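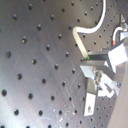 The gripper over the breadboard at the Sullcombe robotics club.

Juniper Begay did not want to build another line follower. She had built three of them by the end of middle school, and when she joined the Sullcombe robotics club she told the adviser so on the first night.

"I said I'd sweep the floor before I did tape on a gym floor again," she says. "Mererid wrote that down. She still has it."

Mererid Jarman has run the club for four years. It has 16 members and meets in the old print shop behind the high school, where the heat comes on late and the good stools go to whoever gets there first. This year the members voted to skip the regional maze contest and enter the Vullolley, a pick-and-place competition held in November. Teams get a tray of small parts and have to move them into a second tray in a set order. Dropped parts cost points. So do parts put down crooked.

"The maze was safe for us," Jarman says. "We knew how to do it, and the kids were bored. I could see it in how late they showed up."

The club's machine is called Skalley. The arm was bought used. The gripper on the end has taken up most of the year, and it is the work of Begay and Yeshi Lencho, a junior who learned to use the mill from his uncle.

Lencho talks about the fingers more than anything else. The first pair was too thick and knocked over the part next to the one it was reaching for. The second pair was thin enough but flexed.

"You'd close on the part and it would look fine," he says. "Then you'd lift and the part would be tilted. We blamed the code for two weeks. It was me. I made them too thin."

The fingers have flat pads at the ends, and the pads are where the two of them disagree. Begay wants a softer material with more grip. Lencho says soft pads wear unevenly and would have to be checked before every round. They have agreed to test both sets over the same 200 picks and go with the numbers.

All of the testing is done on a metal breadboard, a flat plate with a grid of threaded holes. Jarman got it from Ifans, a local instrument shop that was clearing out a back room. Lowri Foulkes, who writes most of the software, says it changed how she works.

"Before that we had a tabletop and pencil marks," Foulkes says. "Somebody would lean on the table and I'd lose my afternoon. Now I bolt the tray down and it's in the same place as last week. If the arm misses, I know it's my problem or Yeshi's."

She keeps a log of every test run in a spreadsheet. The last line when we talked was run 1701. Many of the early entries just say "no."

Cables have been the other headache. Begay spent a whole Saturday rerouting them so the arm could turn its wrist without pulling on anything. She would like to redo it again before the contest. Jarman has asked her to wait until the pads are settled.

The club plans a full practice round on Fri 21 August, with Rhydian Pritchard, a former member now in college, acting as judge. Foulkes says he is stricter than the real ones.

"He took points off last time for a part that was touching the wall of the tray," she says. "I went and read the rules, and he was right."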